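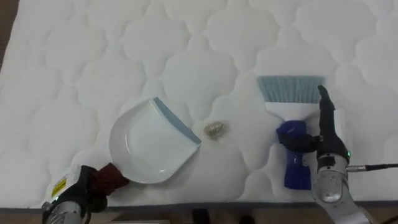

Quiénes somos

Surnis es una publicación independiente sobre política municipal y regional. Leemos presupuestos, asistimos a plenos y comparamos lo que se promete en campaña con lo que aparece después en el boletín oficial. Suele haber diferencia.

Empezamos en julio, en plena resaca electoral, cuando el nuevo equipo de gobierno anunció 3000 viviendas asequibles en el barrio de Bielecka. Pedimos el expediente. Había 700 con suelo asignado y el resto dependía de un convenio que todavía no estaba firmado. Publicamos las dos cifras, una al lado de la otra, y el gabinete de prensa nos llamó «pesimistas». La palabra nos ha acompañado desde entonces y no nos molesta demasiado.

Qué hacemos

Seguimos 56 compromisos de legislatura en una tabla abierta. Cada uno lleva su documento de origen, la partida que lo financia (si existe) y la fecha de la última revisión. No damos por cumplido nada que solo se haya presentado en rueda de prensa. Tampoco una primera piedra, ni una maqueta, ni una «mesa de diálogo».
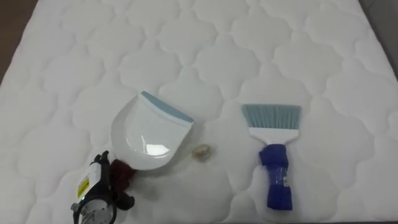 La oposición recibe el mismo trato, aunque a veces se sorprenda. Cuando un grupo asegura que hubo un lleno histórico en su mitin, preguntamos cuál es el aforo del recinto. El pabellón de Dralholm, que todos los partidos dicen desbordar, admite a 1720 personas sentadas. Conviene tenerlo presente al leer las crónicas.

No publicamos encuestas propias y desconfiamos bastante de las ajenas, sobre todo de las que llegan por correo a media tarde con el titular ya escrito. Si citamos una, ponemos quién la pagó.

Quién escribe

Bart De Smet coordina la redacción. Cubrió parlamentos regionales durante años y conserva de aquello una alergia a la expresión «hoja de ruta». Michalis Dimitriou se ocupa de contratos y presupuestos — la parte que menos se lee y la que más cartas de abogados nos trae. El resto son colaboradores que firman con su nombre y cobran por pieza.

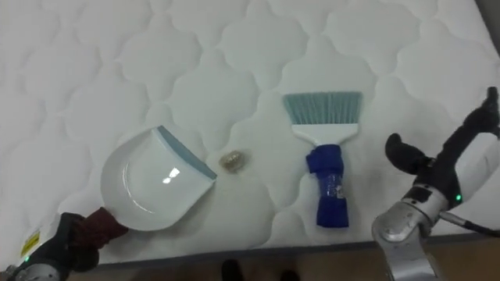

Quién paga

Las suscripciones de los lectores, en primer lugar. No aceptamos publicidad institucional, lo cual nos ahorra discusiones y nos cuesta dinero. La empresa Tulteck nos aloja la web a precio de tarifa, sin descuento ni patrocinio. Publicamos las cuentas una vez al año y cualquiera puede revisarlas; preferimos que se haga a que se nos crea de palabra.

Errores

Los cometemos. La corrección va al principio del artículo, con el texto anterior a la vista. Si encuentra uno, escríbanos desde el formulario de contacto e indique el documento en que se apoya. Las cartas sin documento también las leemos, aunque tardamos más en contestar.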